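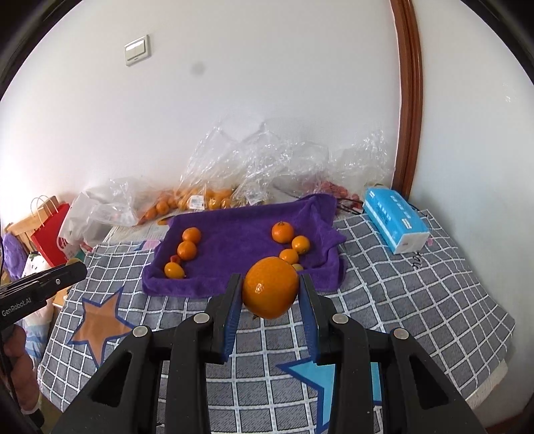 Laranjas, a toalha roxa e o pano aos quadradinhos.

A fruteira partiu-se em setembro. Era de vidro, feia, presente de casamento de um primo que entretanto já se divorciou duas vezes, e durante anos pedi em silêncio que lhe acontecesse qualquer coisa. Aconteceu de madrugada, sem testemunhas, e de manhã havia fruta debaixo do frigorífico.

Desde então os citrinos vivem em cima de uma toalha. Roxa, de rosto, com as bordas enroladas para dentro a fazer de tabuleiro. A Gemma diz que parece a cama de um gato rico. Não temos gato. Temos laranjas, e convém que não rebolem, porque a mesa desta casa nunca esteve a direito e já desisti de lhe meter cartão debaixo do pé.

Fazer os rolos tem a sua ciência. Estende-se a toalha, enrola-se primeiro os lados compridos, bem apertados, depois os curtos, e nos cantos reza-se. Os meus cantos saem mal. Há sempre um que se levanta em bico, como se quisesse fazer uma pergunta, e uma dobra que foge para o lado. Já experimentei molas da roupa (ficava com ar de estendal) e alfinetes, até espetar um numa clementina e o encontrar com os dentes. Voltámos aos bicos.

Por baixo vai o pano cinzento com a quadrícula branca, que comprei em Lagos convencido de que era uma toalha de mesa a sério. A Glenys Treloar, nossa vizinha do segundo andar e inglesa até à medula, olhou para aquilo e perguntou se eu ia jogar à batalha naval. Agora chamamos-lhe o tabuleiro e já houve quem dissesse «água» ao pousar um copo.

O que me traz aqui, porém, é a fruta. O Mervyn tem um quintal para os lados de Odiáxere e uma incapacidade clínica de deixar alguém sair de lá de mãos vazias. Fui devolver-lhe um berbequim e trouxe 21 quilos de citrinos em sacos de ração. Vinte e um. Somos dois em casa, e a Gemma tem azia.

A primeira semana foi de sumo. A segunda foi de doce, com uma receita que pedia 600 gramas de açúcar e 40 minutos de lume brando. Aos 40 minutos tinha sopa. Ao fim de uma hora e meia tinha uma substância que a Gemma barrou numa torrada e depois teve de esperar, de boca fechada, que a deixasse falar. Sobram 3 frascos. Se alguém tiver azulejos soltos, diga.

Para a toalha vão só as que são para comer à mão, e aí tenho manias. As mais carregadas de cor ficam atrás. As amareladas vêm para a frente, para me lembrar de lhes pegar, coisa que não faço, visto que ao lado estão as outras. As esverdeadas metem-se no meio das grandes, a ver se aprendem. Bem sei que os citrinos não amadurecem depois de apanhados, o Mervyn já mo explicou com a paciência que se usa para os afilhados. Continuo a pô-las no meio.

Também aprendi a virá-las. Uma laranja quieta demasiado tempo em cima de turco ganha uma pinta mole do lado de baixo, e quando se dá por ela já a vizinha está contaminada. Todas as manhãs, enquanto o café sobe, dou meia volta a cada uma. A Gemma apanhou-me a fazê-lo de roupão e não comentou, e eu preferia que tivesse comentado.

Quanto à fruteira nova, andamos a ver. Há uma de arame que me agrada e que ela acha igual a um ralo. Há uma de cerâmica que lhe agrada a ela e que custa o mesmo que um pneu. Entretanto a toalha lava-se a sessenta, seca numa tarde, e o Mervyn ligou ontem a dizer que os limões estão quase.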